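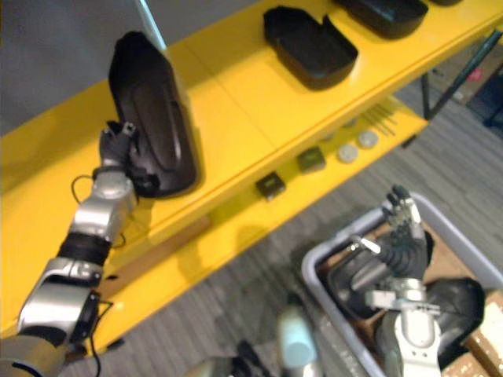

A black plastic tray, held up on its edge by a robot hand.

What is sitting volleyball?

Sitting volleyball is a team sport played on the floor. Two teams hit a ball over a net and try to make it land on the other side. Many of the players have lost a leg or have been hurt in some other way, and some were injured while serving in the army, navy or air force.

The court is smaller than the one used for standing volleyball, and the net is much lower. Each team has six players on court. A team can touch the ball three times before it has to go back over the net. A block at the net does not count as one of those touches.

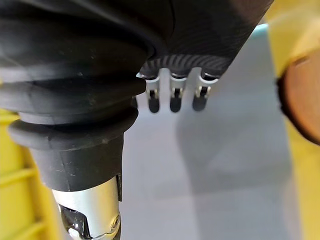

Do players use wheelchairs in the match?

Everyone sits on the floor, so wheelchairs and artificial legs are usually left at the side of the court. Players push themselves along with their hands. They have to be quick, as the same hands are needed to hit the ball.

The main rule to remember is about lifting. When you hit the ball, part of your body between your bottom and your shoulders must be touching the floor. If you rise up to smash the ball, the other team gets the point. 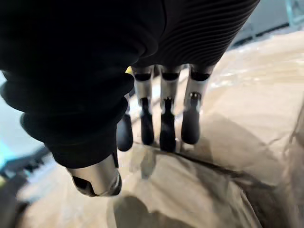 You are allowed to block a serve, though, and that surprises people who know the standing game. The server has to get the ball past raised arms straight away.

Danylo Demchenko plays for the Stutton team. He was a soldier before he lost his left leg, and he started the sport at 17 months after leaving hospital, when a friend from Lellitz took him to a practice. In July his team played in the Lukomness Cup final, watched by 3,059 people. Stutton lost by 3 sets to 2.
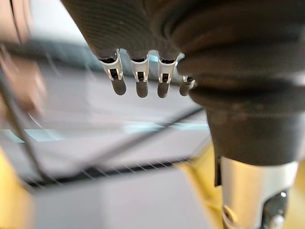 Robot fingers with rounded tips, close up.

Words to know

Serve: the hit that starts each point.
Block: stopping the ball at the net with your hands.
Set: one part of a match. The first team to win three sets wins the match.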